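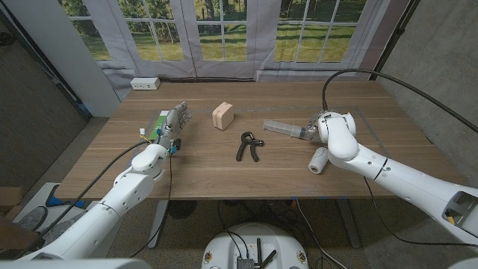

A reader of the Nurncombe Household Encyclopedia once wrote in to say that the hand gripper deserved a longer entry than the doorstop, seeing that every desk in the family had owned one at some point and the doors had mostly managed on their own. The editors agreed, and the present article has grown a little with every revision.

Spring hand gripper

A spring hand gripper (also hand grip, grip trainer, hand exerciser, or in older catalogs "wrist developer," though it does rather little for the wrist) is a small hand-held exercise tool made of two handles joined by a coiled spring. The user squeezes the handles toward each other, the coil resists, and the handles are then let back out to where they started. It has no other moving parts and needs no setting up, and this has a good deal to do with how often it ends up living on a desk, in a glove compartment, or at the bottom of a gym bag under the towel.

Form

The usual gripper is shaped like a narrow letter A or an open V. A length of steel wire is wound into one or more loops at the top, and its two ends run down into the handles. The handles may be straight or angled, and they may be wood, bare metal, hard plastic, or metal under a sleeve of foam. A black one with angled handles, of the kind lying on the desk among a roll of tape and other odds and ends, is about as familiar a pattern as one could hope to meet, and plenty of people would know it by feel in a dark drawer.

The coil does nearly all the work. Thicker wire makes for a stiffer squeeze, and so does a tighter coil, while longer handles make things easier by giving the hand more leverage. Where the handles sit matters too: a gripper whose wire is set deep in the handles will feel different from its twin on the same shelf, even when the label on both says the same thing. Collectors can talk about this at great length, and do.

Some models add a dial or a sliding peg that shifts the spring and changes the resistance. These are handy in a house where several people share one gripper, although the dial has a way of creeping during use and should be looked at before each set.

Related tools

The spring gripper is often shelved with several cousins that exercise the same muscles in different ways. Foam blocks and rubber balls are squeezed in the whole palm and give a softer, rounder resistance, with no hinge to nip the skin. Rings of stiff rubber do much the same job. Putty is slower and quieter and can be pinched between single fingers. Finger bands work the other direction altogether, asking the hand to open against a light pull, and people who squeeze a great deal are often encouraged to spend a little time opening as well.

Use

The handle nearest the thumb is settled against the pad at the base of the thumb, and the four fingers are wrapped around the other one. It is common for beginners to hold the gripper too low or too far out in the fingers, which feels awkward and tires the little finger first. Moving it a touch deeper into the palm usually puts this right.

A gentle beginner's routine, as printed on the card that came with the old Sheehan gripper, was 2 sets of 9 squeezes for each hand, taken slowly, with a rest in between long enough to drink half a glass of water. The card did not say what to do with the other half. People who train more seriously tend to do fewer squeezes on a stiffer spring, and they may hold the handles shut for a few seconds at the end of each one.

The hands are busy all day long and grow sore like anything else, so a day off between sessions is sensible at the start. Anyone recovering from an injury or an operation on the hand should ask a doctor or therapist first, and should stop at any sharp pain, numbness, or tingling. A gripper bought off a shelf is a fairly blunt tool, and a sore joint may do much better with putty or a soft ball.

Resistance and labeling

There is no single system for marking how stiff a gripper is. Some makers print a weight on the handle, others use colors, and still others are content with words such as "light" and "heavy," which naturally mean whatever the maker had in mind. Printed weights are measured in different ways and cannot be compared very well from one brand to another. The Marov line is remembered fondly for giving its grippers no ratings at all, only the names of farm animals, with the goose at the easy end and the ox at the other.

Makers and catalogs

Mollero sold its first gripper by mail in a run of 400, each in a plain cardboard sleeve with the instructions printed on the inside, where many buyers never found them. A second run of 400 followed in April of the next year with the instructions moved to the outside. The handles of both runs were turned from beech and left without varnish, and they darken pleasantly with handling. Sleeves in good condition are harder to come by than the grippers themselves.

Sheehan favored a metal handle with a cross-hatched surface, which gives an excellent hold and is rather hard on soft hands. Later Sheehan models have a foam cover over the same handle. The foam tends to crumble with age, and owners commonly replace it with bicycle tape or a few turns of cloth tape, wound from the bottom up so that the edges don't roll.

Care

Very little is needed. The coil can be wiped with a dry cloth and given a drop of light oil if it squeaks, taking care to keep the oil off the handles. Foam sleeves may be washed with mild soap and left to dry fully before they are used again. A coil with rust or a visible crack should be retired, as a spring under load can let go suddenly. Grippers are best put away open, and out of reach of small children, who like to put their fingers in the coil.

Chalk is sometimes used by people whose hands sweat. It works nicely and gets into everything on the desk, keyboards especially.

See also: Exercise ball; Foam block; Putty, therapeutic; Springs, household

Entry last revised October 17, 2025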